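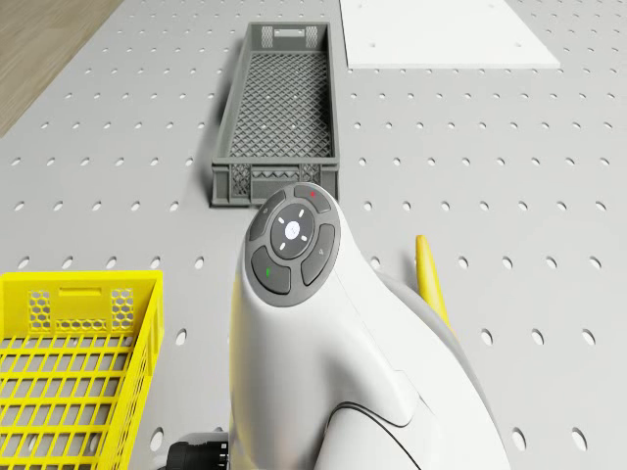
Betreff: Re: Zweite Zelle und der Haushalt fürs nächste Jahr
Von: Panya Meesuk
Datum: 16.11.25
An: Liste Automatisierung Kleinbetriebe

Liebe Mitlesende,

erst einmal vielen Dank für die vielen Zuschriften, auch an die, die mir direkt geschrieben haben (ich antworte noch, versprochen, es dauert bei mir nur immer ein wenig!). Ich nehme mir den Sonntagnachmittag und gehe auf die Frage ein, die in der letzten Runde liegen geblieben ist:

> Wir stehen vor derselben Entscheidung wie ihr. Ein Arm ist
> bewilligt, für das Drumherum hat bei uns niemand etwas
> eingeplant. Lohnt es sich, vor der Bestellung die ganze Zelle
> in der Simulation aufzubauen, mit Tisch und Kisten, oder ist
> das Spielerei? Und was setzt ihr für Behälter an? Unser
> Einkauf meint, die nehme man aus dem Lager.

Zur ersten Frage ein klares Ja von mir. Wir haben die Kaewsai-Zelle zuerst nur am Rechner aufgebaut, mit Lochtisch, einer dunkelgrauen Kiste und einem gelben Gitterkorb, und ich gebe zu, dass ich anfangs auch dachte, da wird jetzt wochenlang gemalt. Nach gut drei Tagen hatten wir aber gesehen, dass unsere ursprünglich geplante Tischplatte zu schmal gewesen wäre. Der Arm kam zwar überall hin, aber der Korb stand dann so nah am Sockel, dass das Handgelenk jedes Mal einen Umweg fahren musste. Die breitere Platte kostet bei Leltanano 71 Euro Aufpreis. Hätten wir das erst nach der Lieferung gemerkt, hätten wir zweimal gebohrt und zweimal Fracht bezahlt, und die Stimmung im Haus wäre entsprechend gewesen.

Bei den Behältern möchte ich eurem Einkauf freundlich widersprechen. Im Lager liegen bei uns Kisten aus mindestens vier Jahrzehnten, und kaum zwei davon haben denselben Rand. Für Menschen ist das völlig egal, für einen Greifer leider nicht. Wir haben deshalb 61 neue Kisten bei Plasmont angefragt, alle aus einer Serie, und das als eigenen Posten geführt. Mit Einlegeplatten und Anschlägen lag das Angebot bei rund 2.605 Euro netto. Das klingt erst einmal nach viel für Plastik (unsere Geschäftsführung hat es auch genau so formuliert), aber auf die Laufzeit verteilt ist es der Posten, über den ich mich am wenigsten ärgere.

Was ich beim nächsten Mal anders machen würde: die Ersatzfinger gleich mitbestellen. Wir hatten zwei Sätze im Entwurf stehen und haben sie in der letzten Sparrunde gestrichen, und seit Juni schreibe ich dafür einzelne Bestellungen, jede mit eigener Freigabe. Auch die Schulung gehört für mich in denselben Antrag wie der Arm. Später bekommt man sie nur noch aus dem Fortbildungstopf, und der ist bei uns ab Herbst regelmäßig leer.

Wie ihr die Simulation verbucht, müsst ihr mit eurer Buchhaltung klären. Bei uns lief sie unter Planung, bei Nomley, soweit ich es verstanden habe, unter Inbetriebnahme. Wenn jemand dazu etwas Handfesteres weiß, lese ich es sehr gern!

Unsere Tabelle mit den Posten schicke ich auf Wunsch herum, die Preise darin muss ich vorher allerdings noch schwärzen. Schreibt mir dafür bitte direkt, damit die Liste nicht mit lauter "ich auch" vollläuft.

Herzliche Grüße und einen guten Start in die Woche
Panya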